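Produce Handling, Unit 4: Sorting and Grading at the Bench
Instructor: Cameron McAlister

Read before lab. Bring the Mokmont grading sheet and a pencil.

Sorting comes before weighing. Mixed produce gets separated by type first, then by size, then by condition. Long items such as eggplant go in their own tray at the side of the bench. Round fruit goes in a shallow bin, one layer deep, so the undersides can be checked without digging.

Small tan and beige items cause the most mistakes. Garlic, ginger and small pears can look alike at a glance. Check these points:

Outline. A garlic bulb has a narrow neck and a wide base. Ginger is lumpy with no clear top.
Surface. Garlic skin is papery and may show streaks along the neck. Ginger skin is thin and tight.
Color. Pale patches are common on garlic where outer skin has come away. Dark marks near the base need a closer look for mold.
Feel. Press at the shoulder. Soft spots go to the reject pile.

If you can't name an item by outline, pick it up and turn it over before you write anything down.

The practice lot from Bredovance weighed 757 grams before trimming and 525 after. Work out the trim loss as a percentage and enter it on line 3. Repeat for the Trollance lot (294 before, 133 after). 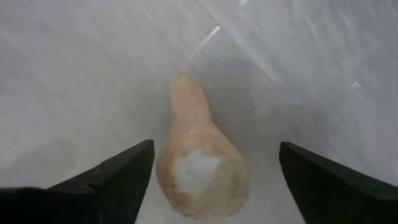
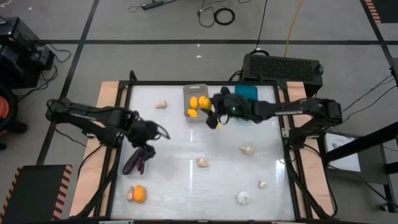

Fig. 4.1 and 4.2. Tan and beige items at the sorting stage. Yellow items in the bin, second picture only.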